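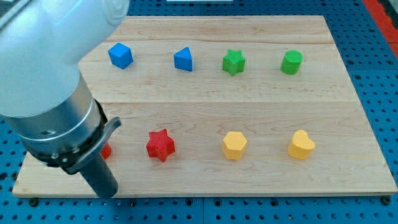 Frequently Asked Questions for Readers and Researchers

Last changed: 20th November

We have collected in this page the questions which readers send us most often before their first visit to the Fillenik Library. If your question is not answered, please write to the reading room desk. We try to answer every letter and every email, but in December it takes longer than in other months.

Who can use the reading room?

Every person who is 16 or older and has a reader card. You do not need to be a student or to belong to a university. Many of our readers work on the history of their family or of their street, and they have the same rights as a professor. Younger pupils are welcome together with a teacher or a parent, who must also have a card.

How do I get a reader card?

Please fill in the form at the front desk and show one document with your photo and one document with your present address. A letter from the bank or a phone bill is enough for the address. The card is free of charge and you can take it with you on the same day. If your address changes, please tell us.

I had a card before 2011. Is it still valid?

Unfortunately no. In 2011 we moved to a new catalog and the old card numbers could not be carried over. You will need to fill in the form again. The old paper requests of readers were not kept, so we cannot tell you which boxes you ordered at that time.

Do I need to make an appointment?

For the printed books on the open shelves, no. For manuscripts, maps, photographs and everything else that is kept in the closed stacks, yes. There are 22 seats in the reading room and 4 of them are at the large tables for maps. The map tables are often reserved a long time ahead, especially in the summer.

How early must I order my material?

Please order two working days before your visit. Material which is marked "Wustside" in the catalog is kept in our outside storage on the other side of the river, and for this we ask you to order one full week before. The van goes to Wustside only once in a week. We are not able to make an extra trip, even if you come from far away.

How many items can I see in one day?

You can order 9 items for one day. A box counts as one item, also when it has many folders inside. You will receive one box at a time on your table, and when you bring it back you receive the next one. Please take out only one folder from the box and keep the papers in the order in which you found them. If you think that the order is wrong, do not correct it but tell the person at the desk. Sometimes the order looks wrong and it is the order in which the office kept its papers.

What may I bring into the reading room?

Pencils, loose sheets of paper, a laptop, a phone with the sound off and a magnifying glass. Bags, coats, umbrellas, pens, food and drinks must stay in the lockers. This includes water and chewing gum. You need a coin for the locker, and it comes back to you when you open it. The desk can give you a plastic coin if you have none.

Do I have to wear gloves?

For photographs, glass negatives and metal objects you will receive gloves from us. For paper and parchment we prefer clean, dry hands. With gloves it is difficult to feel the edge of a page and it tears more easily. Please do not use hand cream before you come to the table.

Can I take photographs of the documents?

Yes, for your own study, without flash and without a tripod. You sign one form for the day and write down the number of each item you have photographed. Some collections have different rules. In the Söderlund collection, for instance, the private letters can be read but not photographed, and this is a condition of the family which gave them to us. It is written in the catalog under "Conditions of use," so please look there before you travel.

Can you make the copies for me?

We can, if the material is strong enough. Please send us the full shelf mark and the page numbers. Our staff looks at the item first and then writes to you with the price. We begin the work when the payment has arrived. For bound newspapers we cannot make copies from the volumes anymore, only from the microfilm.

What is Drondoma and do I need a password?

Drondoma is the name of our online catalog. Everyone can search in it without a password. You need your card number and a password only when you want to order something. If the catalog says "no results," please try with fewer words and also with the older spelling of the place name. A part of the map collection is still described only on cards, which stand in the drawers to the left of the reading room door. It is worth asking us.

I found a mistake in the catalog. Do you want to know?

Yes, very much. Write us the shelf mark and what you believe is correct, and if possible how you know it. Readers have helped us to put dates on many photographs of the harbor and the mill streets. We check each message and it can take several months until you see the change.

Can I publish what I find here?

You can quote from most documents when you name the library and the shelf mark. For pictures in a book, in an exhibition or on a website you need a written permission from us. If the author or the photographer is still protected by copyright, you also need the permission from that side, and we are not able to give it in their place. When we know an address of the owner of the rights, we will pass on your letter.

How should I cite a document?

Please write the name of the library, the name of the collection, the box and the folder. For example: Fillenik Library, Söderlund collection, box 4, folder 22. The title of the folder is not necessary, but it helps the next reader.

Will you do the research for me?

We answer short questions, such as whether a name is in an index or whether a certain volume exists. For longer work you must come yourself or ask another person to come for you. We have at the desk a list of independent researchers. They set their own prices, and the library does not take any part of the payment.

I would like to give old papers to the library. What should I do?

Please do not send them by mail and do not leave them at the door. Write first a few lines about what the papers are, from which years, and how much space they take. Do not throw away envelopes, and do not remove tape or rusted clips by yourself. We cannot accept everything, and in some cases we will suggest another archive which is closer to the subject.

Is the building accessible with a wheelchair?

The entrance from the courtyard is without steps, and the elevator goes to the reading room. Two of the tables can be made higher or lower. Please mention it in your booking, so the table is ready for you.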